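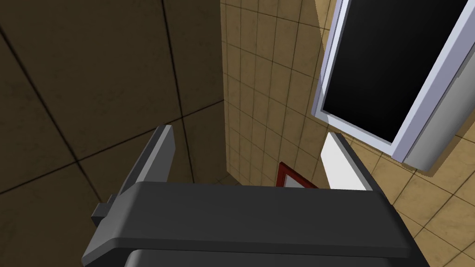

Mateja Živković wrote to this page in January to say that the advice we gave on working beside the tidying robots was sound as far as it went, but that it had been written for the person who buys the machine and had little to offer the person who shares a shift with it. She asked for guidance on where to put things down, who resets a room, and what becomes of the hour that the robot is supposed to give back.

The guidance has been revised accordingly. It applies to housekeeping, workshop and kitchen staff at the Lukport and Zabala sites and replaces the sheet issued with the first installation. Supervisors are asked to keep a printed copy at the linen desk.

Before the shift

Read the handover note before entering a room on the robot's list. The note states which rooms have been finished, which were left part-way and which were refused. A refused room is one the robot would not start, usually on account of a blocked door or a wet floor, and it returns to the ordinary staff list for that shift.

Do not begin work in a room marked as in progress. If the room is needed urgently, press the hold button on the wall panel, wait for the steady amber light and then enter. The hold lasts 7 minutes and may be renewed once. After a second hold the room must be released or taken off the list.

Wear flat shoes with closed toes. Tie back long hair and remove lanyards. These rules were already in force for the laundry and now extend to every room on the list.

Setting out a practice room

New tasks are rehearsed in simulation before they are permitted on a floor where people work. The Galasine software used for this purpose allows a supervisor to place furniture and small objects in a model room and to watch the robot attempt the task from its own point of view. Staff who know the real rooms are invited to suggest layouts, and time spent doing so is paid as ordinary working time.

When suggesting a layout, include the awkward things. A table standing square in the centre of a bare floor teaches very little. Guests leave belongings beside the legs of furniture, on the wrong side of a door and in the narrow space behind a chair, and the model room should reflect this. Mix sizes freely. Place at least one object that rolls.

State for each object where it belongs when the room is tidy. "On the table" is not sufficient. Write which table, which end, and whether the object may be set on its side.

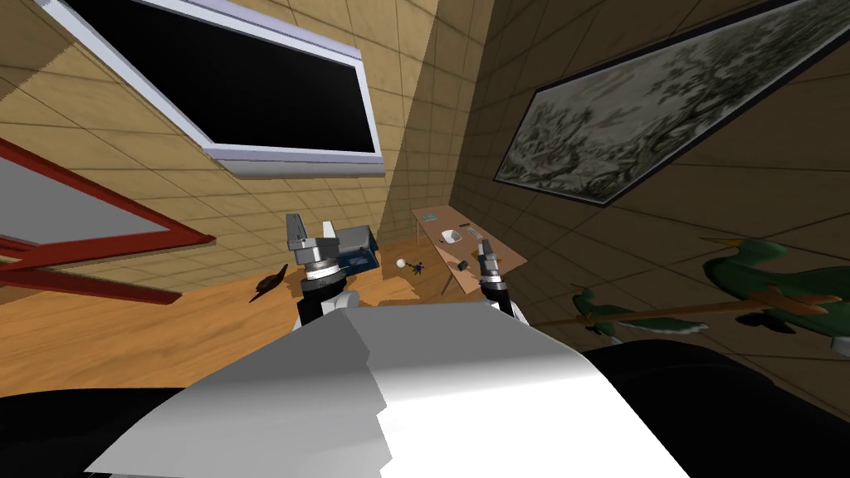
Practice room in simulation: bowl on the table, case and sphere on the floor.

Suggestions should be handed to Edin Ivanov at Lukport or left in the tray at the Zabala linen desk. Each will be acknowledged within the month. Layouts that name a particular guest or describe a guest's belongings will be returned.

Working in the same corridor

Give the robot the wall side. Trolleys should stand on the opposite side of the corridor with the brake on and nothing hanging over the edge. Mop buckets must never be left in a doorway, whether or not the robot is expected.

Pass behind it where you can. If you must pass in front, do so when the arms are lowered. Do not hand objects to the robot and do not take objects from it. An item held in the gripper is released only by the hold button followed by the release key, and the person pressing the key should support the item from beneath with the other hand.

Glassware, razors, medicines and anything containing hot liquid remain staff work in all rooms. The limit for a single lift is 600 grams. Full bottles and bedside lamps are above it and should be moved by hand before the room is released.

Cleaning the grippers

Wipe the fingers at the start and end of each shift with a damp cloth and a drop of plain washing-up liquid. Rinse the cloth, wipe again and dry with paper. Bleach clouds the finger faces and is not to be used. Nor are scouring pads, wire wool or the lemon descaler kept for the kettles.

Fluff collects at the base of the fingers. A soft toothbrush will remove it. Work outwards from the body of the gripper, and keep the brush dry. If fluff has been pressed into the joint, report it and leave it alone.

Rok Hodžić has asked that cloths used for this task be kept apart from the bathroom cloths. A blue tag has been sewn to one corner of each, and they are laundered as a separate load at 60 degrees.

What changes in the working day

The number of rooms assigned to each member of staff does not rise when a robot is placed on the corridor. This was agreed before the first installation and remains in force. Any supervisor who finds that the room count has crept upwards should raise the matter with Vittoria Bortolotti in the personnel office, on extension 2227.

Time released by the robot is to be used for the work that was previously hurried: turning mattresses, checking window seals, descaling, mending and the proper airing of rooms. A list of such work is kept at each site. Staff may choose from it in any order, and a task left unfinished at the end of a shift is carried over without comment in the record.

Some members of staff have said that the corridor feels quieter and that they miss working in pairs. The pairing of staff for bed-making has been kept for this reason, and the robot is not used for beds. Breaks continue to be taken together. Handover is given in person, by one member of staff to the next, and the printed note supports it.

A yearly allowance of 200 euros is available to each member of staff for training of any kind connected with the building. Past requests have included upholstery repair, basic electrics and a course in reading the robot's fault log.

Reading a stopped task

A stopped task should be recorded before anything is moved. Note the room, the hour, what the robot had been asked to do and the position of the gripper, in words that a colleague on the next shift could follow without having been present. Begin with the fingers. Write whether they were open or closed and whether anything was between them. In the practice view printed with this section, for instance, the two fingers stand open with nothing held, beside a tiled corner and near a red-framed panelled fixture, and a note in those terms would be quite sufficient. Avoid guessing at the cause. "Fingers open, nothing held, facing the corner" is more useful to the engineer than "dropped it again". 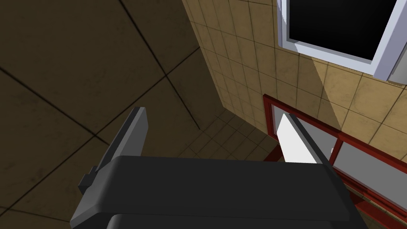
Keeping the record is also the surest way of having an awkward room changed. Despina Kolev went through the Zabala stopped-task sheets for the winter and found the same fitted wardrobe named repeatedly on the second floor. The handles have been replaced with a wider pattern, which staff with sore hands have also found easier to use. Similar requests are welcome from either site and should be written on the back of the sheet.

Do not restart a stopped task yourself unless your name is on the restart list. Press hold, finish the room by hand if it is needed, and leave the robot where it stands.

Storage and end of shift

Return the robot to its bay with the arms lowered and the fingers open. Check that the floor of the bay is dry. The charging cable hangs from the upper hook; the lower hook is for the dust cover.

Sign the sheet with your name and the time. Spare finger pads are kept in the Zalico cabinet, second drawer, and should be signed out singly. Worn pads go in the grey tub beneath the bench and not in the general waste.

Questions about this page may be left at either linen desk. The kitchen section is being rewritten separately and until it appears the existing kitchen rules stand, including the rule on knives.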